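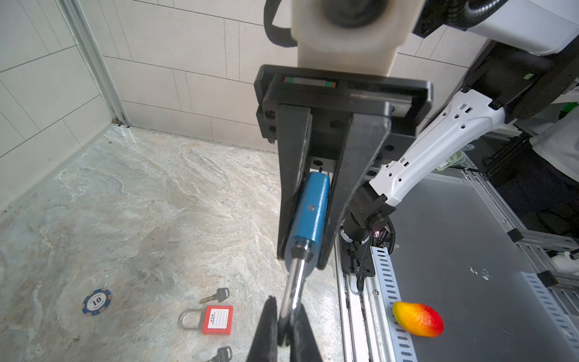 How do I stop replaying work conversations in my head at night?

Set a time earlier in the evening to go over them on purpose, write down anything you need to do about them, and leave the paper in another room.

I saw that tip on another page and it helped a little, but I'd like more detail from people who have dealt with this. I changed jobs in June and now manage 13 people. During the day I'm fine. Once the light is off I go back over everything I said, mostly small stuff, like whether I cut someone off in a meeting. Last night it was a two-line email. I usually fall asleep after one in the morning and get up at six. I don't drink coffee after lunch and I keep my phone in the kitchen. I've tried counting breaths and I lose track and end up back in the meeting. Is there something that works better, or do I just need to give it time?

Posted by Stesinbridge

Ifeanyi Olaniyan
9 October 2019

I had this for most of a year after a promotion, so I'll tell you what I did.

The evening review is worth doing properly. Mine is at seven thirty, after dinner, and I set a kitchen timer for fifteen minutes. I draw a line down the page. On the left I write what's bothering me, one line each. On the right I write the next step, if there is one. "Ask Dana if she wanted to finish her point" is a next step. "Be less rude" isn't. If there's no next step I write "none" and move on. When the timer goes off I stop, even in the middle of a line.

The first week it made things worse. I was stirring it all up and then carrying it to bed. Moving it earlier fixed that – I had started at ten, which was too close to bedtime.

For the part in bed, I gave up on breath counting too. I do a slow walk through a place I know well. Mine is my grandmother's house, starting at the front gate, and I try to recall each room in order, what was on the shelves, which stair creaked. It takes enough attention that there isn't much left over for the meeting. If I drift back to work, I go back to the last room I remember.
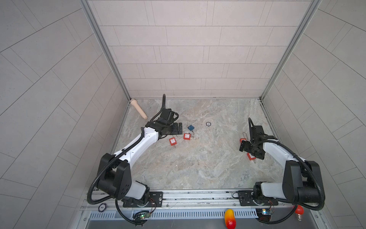 The other thing is getting up. If I've been awake long enough to be annoyed, I go sit in the living room with a dull book and a low lamp and come back when my eyes get heavy. I don't look at the clock. I turned mine to face the wall and haven't turned it back.

It took me five or six weeks before I noticed a difference. Some nights are still bad, usually before a budget meeting. If you're still sleeping under five hours a month from now, or you start dreading bedtime, I'd talk to a doctor or a counselor. There are short courses of therapy meant for exactly this kind of sleep trouble, and I wish I'd asked sooner.

Okeke

Count backward from 1000 by sevens. Never got below 394.

Jorico

Agree with the first reply about writing it down, but I do it at my desk before I leave, and then it's done. I don't think you should be thinking about work at home at all. Also try a cooler room and socks. Some people say magnesium, it did nothing for me.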